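Microfibre cloths and fabric softener – who is right?
Print this page | E-mail this thread

lilla_h
Posted 11/21/22
Hello everyone. I clean holiday flats in Primville, 29 of them in the high season, and we go through very many cloths. My colleague Gönül puts softener in every wash. I have always read that softener closes the fibres and then the cloth only pushes the water from one side to the other. She says this is an old story from the people who sell cloths. Please, what is your experience? English is my third language, so excuse me if I use a wrong word.

MahmoudM
No softener, never. I ruined a whole bag of good cloths in May like this. They felt lovely in the hand and left grey lines on every mirror. Wash at 40 with a small spoon of liquid detergent and hang them on the line.
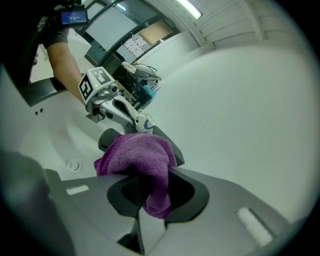
The colour also matters, in my opinion. I keep one colour for the kitchen, one for glass and one for the toilet, and they do not go in the same load. If you mix them with cotton towels you will pick lint out of them for the rest of the week.

stulla_girl
I have to disagree a little with Mahmoud. I used softener for six months before I knew the rule and my cloths still picked up dust. For glass, yes, they were worse. For shelves I did not see a difference. Maybe it depends on the cloth? The cheap ones from Allico are so thin that they do not hold much water on the best day.

MahmoudM
Dust is easy, an old sock will take dust. Try a shower screen and then tell me.

Davina MacAulay
Both of you are partly right. What softener leaves behind is a coating, and a coating can be washed out again. Soak the cloths overnight in warm water with a good splash of white vinegar, then wash them twice with no softener. I saved most of mine this way. The ones which still felt greasy went to the garage for the bikes.
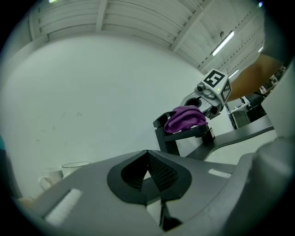
Purple cloth, bunched up.

Please do not use bleach, whatever the label on the bottle promises. It eats the edges first and then you have threads all over the bench.

lilla_h
Thank you, Davina. I will try the vinegar on six cloths and keep six as they are, and Gönül can be the judge – she will not be neutral, but she is fair. One more question. Is the dryer allowed? In winter nothing dries in our laundry room.

yolandi_s
Dryer is fine on low heat, without the scented sheets. Those sheets are softener in another form and many people forget it. My Hamdy dryer has a setting for delicate things and I use this one.

MahmoudM
I would still hang them. But I agree about the sheets.

stulla_girl
Lilla, please write again when you have done the test. I want to know about the shower screen.

Print this page | E-mail this thread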